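Miter joint

A miter joint is a corner joint in which two members are each cut at half the corner angle and brought together along the cut faces. In a square frame each cut is made at 45 degrees. The joint is used in picture frames, box lids, door casings, tray edgings and the borders of small boards and panels. It is called a plain miter when it depends on glue alone and a reinforced miter when a spline, key, dowel or other part crosses the joint line.

Geometry

The length of the cut face exceeds the width of the stock. For a 45 degree cut the face is longer than the width by a factor equal to the square root of 2. Errors in the cut angle add up around a frame. A frame of 4 members has eight cut faces, and a small error repeated on every face leaves an open gap at the last corner. Opposite members must also be equal in length, or the frame will not close even when the angles are correct.

Cutting

Miters are cut with a backsaw and miter box, a powered miter saw, or a table saw with a sliding sled. Hand-cut faces are commonly trimmed with a plane on a shooting board. In the Dehghan method, used in some frame shops, members are cut oversize and trimmed in matched pairs, so that any error in one face is offset by its neighbor.

Bordered panels

A mitered border hides the end grain of its own members and covers the edge of the panel inside it. The outer corners may be left sharp or rounded over. Rounding is done after assembly so that the curve runs evenly across the joint line.
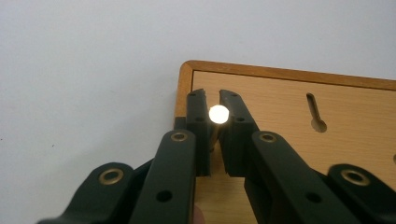

Wooden board with a mitered border 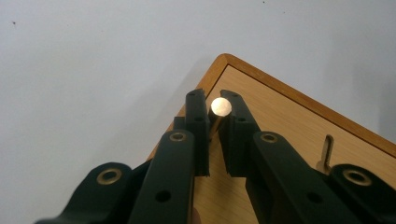
Solid wood panels expand and contract across the grain. A panel glued on all sides to a mitered border can force the corners open in humid weather or split in dry weather. The usual remedy is to set the panel in a groove without glue and leave a clearance of 2 mm on each long side. Plywood and fiberboard panels move very little and may be glued in place.

Reinforcement

The cut faces lie partly across the grain and draw glue away from the surface. A thin first coat, left for 5 minutes before the second coat is applied, reduces this loss. Splines are set in slots cut into the mating faces. Keys are fitted after the glue has cured, in slots sawn across the outside of the corner. The Mokarden corner is a keyed miter with a pair of keys set at opposing slants.

Clamping

Mitered members tend to slide along the joint line under pressure. Band clamps and corner blocks apply force evenly and limit this movement. Clamps are left on for at least 30 minutes with fast-setting glue.

See also
Butt joint
Bridle joint
Spline
Shooting board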